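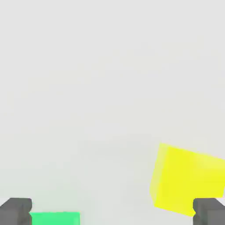
Halvard Hovland has been worrying about fat tails for most of his working life, and he is remarkably cheerful about it. When I rang him one morning in November he was halfway through a bowl of porridge and already keen to get going on why a portfolio that looks perfectly calm on paper can come apart in an afternoon. He teaches risk modelling at a small institute in Falitz, and he likes to begin his first lecture with a plain shape, something like a box tipped a little off square, so that you see two of its faces and have to guess at the rest. "That's a return series," he told me. "You get the sides that happen to be turned your way, and you make up your mind about the others. Most of the trouble in my field comes from people being too sure about the back of the cube."

His own subject is how holdings move together when markets are under strain. In ordinary times, he explained, a fund with mining shares, a bit of property and some government bonds can count on its parts wandering off in different directions, and everybody feels nicely spread out. Then a shock arrives and things that had hardly been on speaking terms all fall at once. Halvard has spent the past few years trying to measure that, using a method he and his colleague Ilse Petersen call Grindia (after a village where they once missed a bus and had a long time to talk).

"The usual correlation figure is an average over good days and bad days," he said. "Well, I don't much mind what my investments do on the good days! I want to know how they behave in the worst ones, and there aren't many of those to learn from, so you have to be quite modest about it." 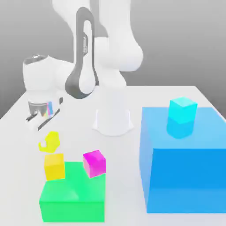
Modest is a word he comes back to often. Their main data set, which they know as Plondik, follows 937 trading sessions across 12 asset classes, and when you keep only the really dreadful sessions you are left with around 50. I asked whether that was enough to say anything at all, and he laughed for quite a while before answering.

"It's enough to say something with a wide band around it," he said. "Ilse is very strict with me there. If I bring her a neat number she sends me back to my desk to find out how wobbly it is."

Ilse joined the call a bit later, with a cup of tea and a dog somewhere behind her, and she was every bit as generous with her time. She came to finance from hydrology, where she studied floods, and she says the habits carried over more easily than the vocabulary. "With a river you learn to treat the big floods as their own kind of event," she said. "You don't fit a curve to all the drizzle and hope it tells you how high to build the levee. I was a bit shocked, when I moved across, to see how much drizzle there was in the fitting."

The two of them don't agree on everything. Halvard favours short windows, so that the model notices quickly when the mood of a market has changed, while Ilse would sooner have a long memory and put up with a slower response. They ran both versions side by side for a pension scheme called Tessier, and the scheme's managers, rather sensibly I thought, asked to keep the pair of them. When the two versions drift apart, somebody rings somebody else and they have a chat about it.

I wondered what all this meant for a person with modest savings and no wish to read a paper on tail dependence. Halvard was careful here, and said he doesn't give advice and wouldn't be much good at it. He did allow that he would look at what a fund lost in its worst month before he looked at what it earned in its best year, and that he'd want to see what else he owned was doing in that same month.

Ilse's answer was shorter. She keeps a bit of cash on hand, she said, and she doesn't check the balance before breakfast. They are now working on a version of Grindia that handles currencies, and Halvard has promised to send me the draft once Ilse has finished colouring it in with red pen.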